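Student project report: what do language school students do after class?

My project was on the social programme at Niltia, the language school where I did my placement. I wanted to know if the free activities help people speak more English outside lessons, and I had from the start of term until November to find out. Adom Issahaku, who runs the activities, gave me the sign-up sheets and let me tag along to pretty much everything (best homework I've ever had!).

The sheets had 3,569 sign-ups on them, from 811 students. I typed them all into a spreadsheet, which took forever, and then sorted them by type: food, sport, trips, film nights and "other". Food won easily. The dumpling evening filled up by lunchtime and people were still begging Adom for a place at five o'clock.
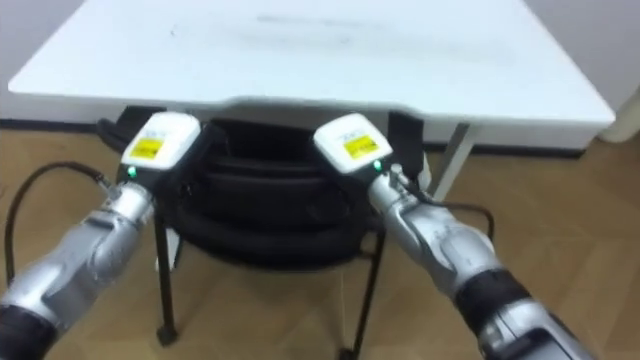
Trips came next, though mostly with new arrivals, who often went along with friends from their own country and chatted in their own language all day. Cooking was much better for mixing, I think because you have to ask the person next to you for the salt.

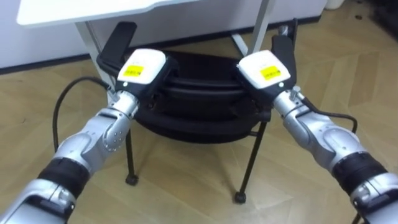 Conversation club was the surprise for me. Hardly anyone signed up at first, and Sem Dierckx, who led it, was ready to give up after 2 sessions. Then we changed the set-up. A black padded chair at a white table is fine for doing grammar exercises, but it does feel a bit like an interview, so we had everyone stand up and swap partners every few minutes. It got so loud! Sem kept it that way for the rest of term, and I've put his list of starter questions in the appendix.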